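Projects > Sirside > Refill pilot > Updates

Filed under: Funded work / Tableware & reuse / Interim reports

Interim report, Sirside refill pilot
Period: to end of May

Short one this time, sorry, the full tables go in with the Koster paperwork.

Where we are. Bottle and cup sets are chosen. Site at Istthorpe is signed up, shelf space agreed, washing agreed in principle (see below). Spend to date is $3,000, all of it on samples, printing and the deposit to Plisex. Nothing outside the lines you approved. Receipts are in the shared folder, except one delivery note I still need to chase.

Samples. We started with 19 cups from different suppliers and got down to 2. Main reasons for dropping the others: rims too thick to drink from comfortably, bases too narrow, or they stuck together when stacked and needed two hands and some swearing to get apart. The two left are both small tumblers, both tapered, both light. Pink one is the favorite at Istthorpe by a long way. Easy to spot when someone leaves it on a windowsill.

Bottles took longer than planned. Wanted a threaded neck so the caps can be swapped between bottles. Also wanted a finish that doesn't show every fingerprint by lunchtime. Glass was ruled out early on weight. Clear plastic ruled out by Istthorpe, they felt it looked like something to throw away after, and fair enough, that's the habit we're trying to get people out of.

Pairing. The cup and bottle have to live on the same table and look like they belong there. Tried the bottle with cups in gray, green, cream. White bottle with the pink cup was the one people went for.
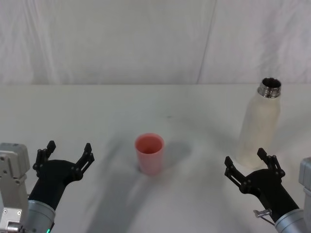
The Istthorpe kitchen wrote back asking whether the cups could go up one size, as a small tumbler means more trips to the bottle at lunch and more drips on the table. They would take the pink in the larger size tomorrow if we had it, and they'd rather wait a few weeks than start with a cup they end up replacing.

Reasonable point. Have asked Plisex for a price on the next size up, same color. If it comes in under budget we switch before the main order. If it doesn't we start with the small ones and look again in the fall. Would like your view on this before we commit, a quick yes or no by email is fine.

Order size. Plan is still 70 cups and 70 bottles for the first site. Plisex would prefer a bigger run and the unit price does drop, but we have nowhere dry to keep the extras and I dont want boxes in the corridor again. Sticking with 70.

Washing. Istthorpe's dishwasher takes the cups fine on the top rack. Bottles are the problem. Narrow opening, so they need a brush, and the brushes we bought are too short to reach the bottom. Longer ones on order. Until they arrive bottles are being rinsed and left upside down on the rack, OK for water, not OK for anything else. The instruction card says water only for now. Card also had a typo in the heading, reprinted.

Caps. Still losing them. Not in huge numbers but it's a nuisance, an uncapped bottle can't go back in anyone's bag. Options are a tether, a spare cap box by the sink, or both. Leaning toward the box as its cheap and we can do it this week. Tether would need a different cap altogether and Koster would have to sign off the change.

What's late. The labels. First batch peeled in the wash. Second batch on a different adhesive is with us now, going through the dishwasher at Istthorpe every evening. No result worth writing down yet. Bottles stay unlabeled until I'm happy with it.

Next period:
- size decision, then main order to Plisex
- long brushes in, washing card updated again
- cap box by the sink
- label result, either way
- short feedback form for the people using teh sets, one page, no more

Money. No extra asked for at this stage. If the larger cup goes ahead I may need to move a little from printing to tableware, will send the revised lines before doing it.

Full tables to follow.

Related items
Sirside refill pilot: start-up note
Istthorpe site visit, kitchen and shelf layout
Choosing a cup: notes from the first samples
Koster small grants: reporting template
Washing and drying, what we've tried so far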